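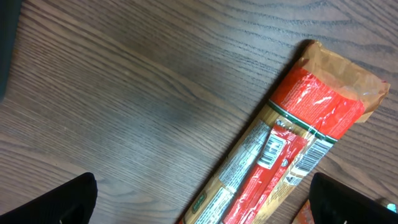 # Irkel long pasta, dry, clear film pack

Straight-cut dry pasta for catering and retail, supplied by Prokcombe. The film is clear along the body, so the strands can be checked for breakage without opening the pack. Ingredients and storage details are printed on the pack.

## Specification

| Item | Detail |
|---|---|
| Product | Long straight pasta, dry |
| Packaging | Clear plastic film, folded and sealed end |
| Pack printing | Red band with green and white stripe |
| Case quantity | 10 packs |
| Minimum order | 3 cases |
| Lead time | 7 working days |
| Storage | Dry, ambient, out of direct sun |

## Handling

Cases should be stored flat. Packs stood on end for long periods tend to break at the lower seal, and broken strands are not accepted as a fault if the case has been stored upright.

Open at the folded end. Cutting across the body leaves a ragged edge that splits further when the pack is lifted. Part-used packs should be emptied into a lidded container with the batch code copied on to the lid. The film does not reseal.

Do not store next to spices, coffee or cleaning products. The film is a moisture barrier but gives limited protection against strong smells.

## Cooking

Use plenty of boiling salted water and a pan wide enough for the strands to soften and drop without being snapped. Stir during the first minute. Cooking time is given on the pack and applies to a full rolling boil. For held service, drain 3 minutes early and finish in the sauce.

## Ordering

Orders above 200 cases are delivered on pallets and need a booked slot. Smaller orders go out with the general grocery run from the Acheampong depot. Mixed cases are not available.

Trade accounts: Comfort Aidoo. Batch queries and returns: Ekow Quartey. Quote the batch code and the case label in all correspondence.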